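Home | Topics | Food | Home and Room | Machines Around Us | For Teachers

How Does a Coffee Machine Work?

Last updated 4/5/18

Many grown-ups start the day with a cup of coffee. Some of them make it with a machine that sits on a table or a kitchen counter. You put in water and coffee, press a button, and a drink comes out. This page explains what happens in between.

Coffee begins as the seed of a fruit. The fruit is small and round and is called a coffee cherry. Most cherries have two seeds inside. The seeds are dried and then roasted in a big hot drum until they turn brown. After that we call them coffee beans, even though they are not really beans.

Whole beans do not give up their flavor easily. They have to be ground into small bits first. When hot water touches the bits, it picks up flavor and color from them. This is called brewing. Tea is made by brewing too.
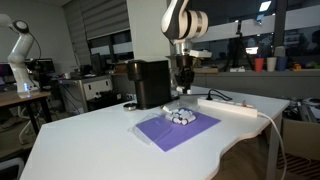 A coffee machine needs electricity for two jobs. The first job is heating the water. Inside the machine is a metal part that gets hot when electricity runs through it, a bit like the wires in a toaster. The second job is moving the water. In many machines a small pump pushes it through the coffee.

The electricity comes in through a cable. If there is no wall outlet close by, people may use a power strip. A power strip has a row of outlets, so more than one thing can be plugged in. Things that make heat use a lot of electricity, and the safest place to plug in a coffee machine is the wall. Check the booklet that came with the machine. Water must be kept away from outlets and plugs.

Some machines use loose ground coffee and a paper filter. The filter lets the water through and holds the wet coffee back. Other machines use capsules. A capsule is a little cup with a lid, and the coffee is sealed inside. The machine makes holes in it, pushes hot water in at one end, and the drink runs out at the other.

Used capsules can pile up quickly. Vandana Bhatia's class kept a tally of the ones from their school staff room in September and got to 147. Some capsules can be recycled if the coffee is taken out first. Used coffee grounds can go on a compost heap.

Try it without coffee: put a paper filter in a funnel and stand the funnel in a jar. Add 3 spoons of sand. Pour in a cup of cold water and wait about 60 seconds. Look at what is in the jar and what is still in the filter.

Words to know
Brew: to make a drink by soaking something in water
Filter: something that lets liquid through but holds back solid bits
Grounds: coffee that has been ground up

Written by Simone Sales. Checked by Alvar Rønning.

Contact us | Copyright Modside | Back to top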